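Nonprofit Governance, Session 2: Who Sits on the Board and Why
Tutor: Lilibeth Lacson
Handout dated 12/15/25

Read the Jalach case before you read this. If you haven't, the next bit will make very little sense.

Jalach had 22 board members and a quorum of 12, which it reached in December and at the summer lunch. Most had been recruited for their letterhead value. One biography ran to 179 words and mentioned Jalach in none of them.

Terms to know
Skills matrix: a grid of what the board can do against what it needs to do. Expect a full column for "strategy" and a blank one for "employment law".
Give-or-get: each member donates or raises a set sum. At Jalach it was £1,660 a year, enforced by sighing.
Term limit: the polite way to say goodbye to the founder's friends.

Teodoro Baluyot's chapter on the Bornum merger argues that large boards are harmless if the executive group is small. I disagree, and you may too, with references.

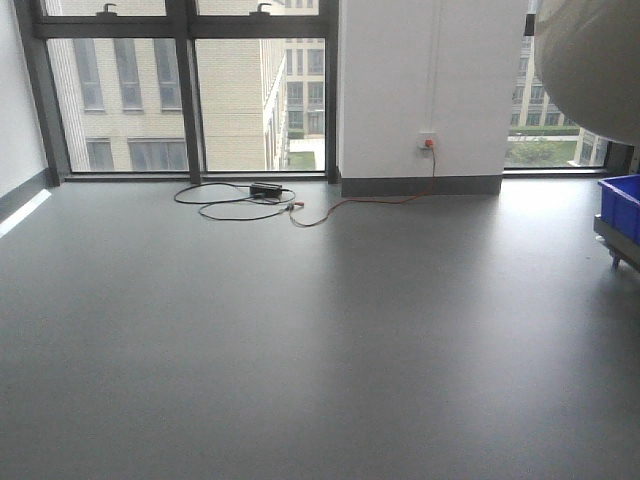 Grey floor and tall windows, in daylight.

For next time
Draft a one-page recruitment brief for a new chair at Marquez. "Passionate" may be used once.
Bring the Ultis accounts, including the notes at the back, where the interesting things are kept.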